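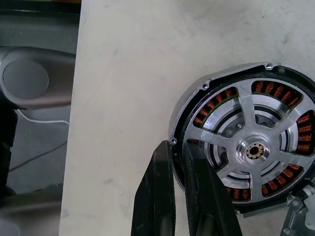 The Drellow leash-walking project reached the end of its second work period in May. Work concentrated on the fit and placement of the activity sensor worn by each dog, which was the largest source of unusable data in the first period. A machined part such as a motor housing with three mounting tabs, each with its own small hole, goes back onto its base in one position. A sensor on a dog's harness has no such fixed points, and it shifts with coat length, body shape and how tightly the owner fastens the strap. The fitting procedure was rewritten accordingly, and all handlers were retrained on it before new walks were recorded.

1. Work completed

Eighteen handlers are now active across six training groups. Four groups meet at the Binelmont site and two at Arnier. Each handler walks one dog on a fixed route, using a flat harness and a standard leash, and fills in a short log after the walk. The log covers pulling, stops, encounters with other dogs, and food rewards given.

The database holds 2099 walk logs that passed the completeness check. Logs without a start time or a route code were removed. Logs with a missing reward count were kept and marked, as the main comparison does not depend on that field.

The harness fitting sheet has been cut to one page. It asks the handler to set the chest strap first, then the belly strap, then the sensor. Strap positions are marked on the harness with fabric tape after the first fitting and checked at each group session.

2. Preliminary observations

Dogs in the groups that practiced short indoor sessions before outdoor walks show fewer recorded pulls in the first part of the route. The difference is smaller in the second part. No statistical test has been run on these data, and the groups are not matched for age.

Handler consistency varies more than expected. Some handlers record every tightening of the leash as a pull, while others record only sustained pulling. A written definition with sample cases was issued midway through the period. Earlier logs will be analyzed separately from later ones.

3. Problems and changes

The planned third site at Cáceres did not open. The training hall there was unavailable in the evenings, and a morning schedule did not suit the owners who had signed up. Those owners were placed on a waiting list.

Sensor clips broke on several long-coated dogs. A wider clip is in use at Arnier and will be supplied to Binelmont if it holds up through the summer.

4. Budget

Spending on equipment in this period was $2674, covering harnesses, replacement clips and tape. Hall rental is within the approved amount. The travel line for Cáceres is unspent, and we request permission to move it to data entry.

5. Next period

Remaining tasks are the repeat walks at both sites, the second scoring of a sample of logs by a different handler, and a draft of the owner handout. The handout will be sent with the next report.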